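Gretix Tidy Arm, bench model
Item 961
Suits lunch rooms, site kitchens and small recycling corners

If you've ever been the one who empties the break room bench at the end of a long shift, you'll have some idea why we started stocking the Gretix. It's a two-fingered arm that picks up drink bottles and puts them in a bin or canister, one after another, at a pace that suits a kitchen (please don't expect a bottling plant!).

The first one we set up went to the Munwood depot in March, and the crew there had plenty to say about it. The cleaners were worried about their hours, which is fair enough, and Munwood sat down with them before anything was bolted on. They kept their hours and moved over to the sorting and the stock orders, and two of them now do the arm's daily checks. 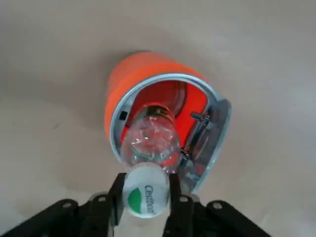

Bottles are held by the cap end and go in base first, so a container lying on its side is fine as long as the lid is open. The colour of the container makes no difference. Training takes a morning, and we're always happy to stay for a cuppa and go over it again.

In the box: arm, gripper, 2 spare finger pads, Fokesell power supply, printed guide
Reach: 63 cm
Returns: 14 days, unused

Page updated 12 Nov 2025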